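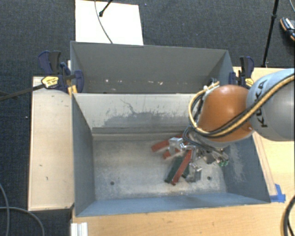

Citholm supplies and repairs metal parts bins for machine shops and packing lines. Most of the bins we handle are two-compartment units, split lengthwise by a sloping divider panel. Wear follows a pattern in these units. The lower half of the divider gets scraped first, and the floor of the front compartment goes down to bare, mottled metal with whitish scuffs. Surface wear of this kind is graded and logged. It is not a reason to replace a bin.

## What we do

- Inspection and grading of used bins
- Divider straightening and replacement
- Floor and side wall repair
- Recoating on request

Radomír Kollár runs the workshop in Zuston. Přemysl Brabec handles inspection and keeps the wear records – one sheet per bin, five grades, with separate entries for floor, walls and divider. Two sites are in operation: Zuston for repair, Gashaw for storage and shipping. Gashaw has space for 200 bins.

Bins sent in for grading should be empty and free of oil. Drawings and wear sheets are stored under the Nuvard order number and are sent out with each finished unit.

Page last updated 2/2/25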